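Review: the Tumitora kitchen simulator, tried out at the Skekside open day

Skekside opened its doors for an afternoon and let visitors try Tumitora, the simulator it uses to practice household robot jobs before any hardware moves. Entry was free if you signed up ahead. I got a 60-minute slot at one of the stations, with Nele Ruppert from the software team sitting next to me.
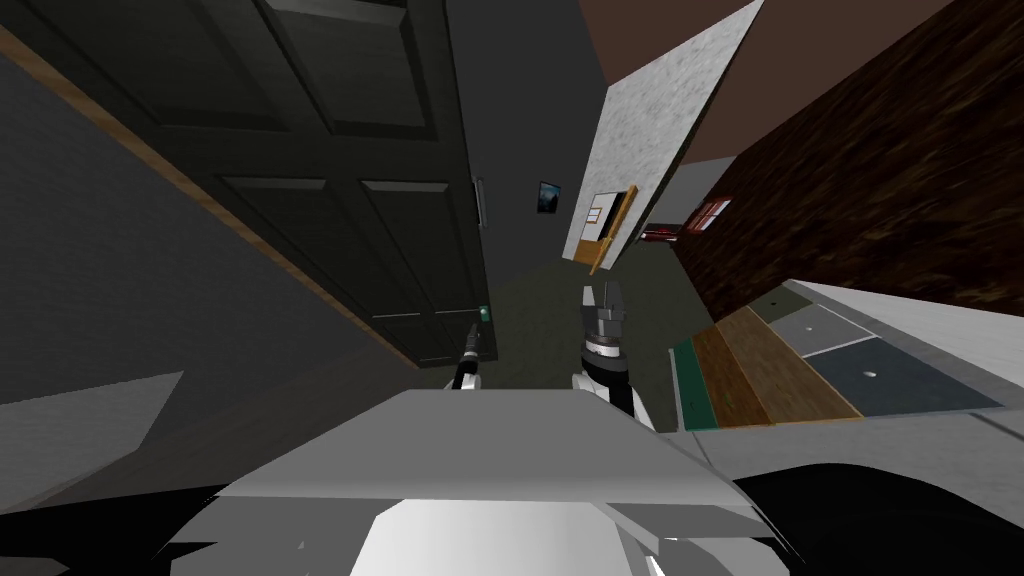 Judgate, November

I came to find out if the program is worth the money for a small shop like ours. We build door and drawer fittings and would like to test them against a robot before we cut metal. The kitchen is the room Skekside loads for beginners. You drive a robot with two grippers, and the one on the right is the bulkier of the pair. Getting it past the green paneled door without a bump took me four tries.

Setup was easy. The program was already installed, but Ruppert wiped one machine and put it on again for anyone who asked, and that was done before I finished my coffee. The menus are plain and the text is large enough. The hand controllers are less good. They are light, but the trigger is stiff, and my finger was sore by the end. 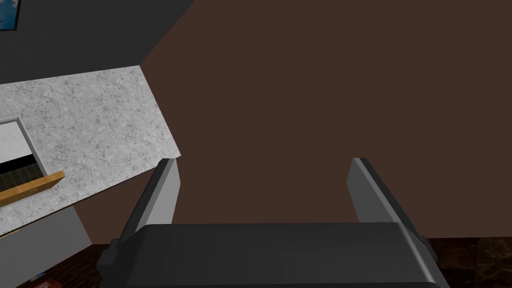
Depth is the hard part in Tumitora. You have two views to work from, and the close one rides right behind the gripper. With the fingers wide open and only a flat reddish-brown surface past them, I had little to judge distance by, and I ended up steering by the marble countertop on the left. Timo Brinkmann, who had the station after mine, asked for a distance readout. Ruppert said one is planned - no date was given.

Physics seemed fair to me. Doors have weight and swing back if you let go early. Light contact is where it gets shaky, and twice my gripper shivered against a cabinet until I backed off.

A single seat costs $2,751 a year, with up to 300 saved runs included. That is a lot for us. A Lindemann plug-in for importing your own parts is extra, and I did not get to try it.

I would rent it for a month first. The next open day is on a Saturday and has 55 places.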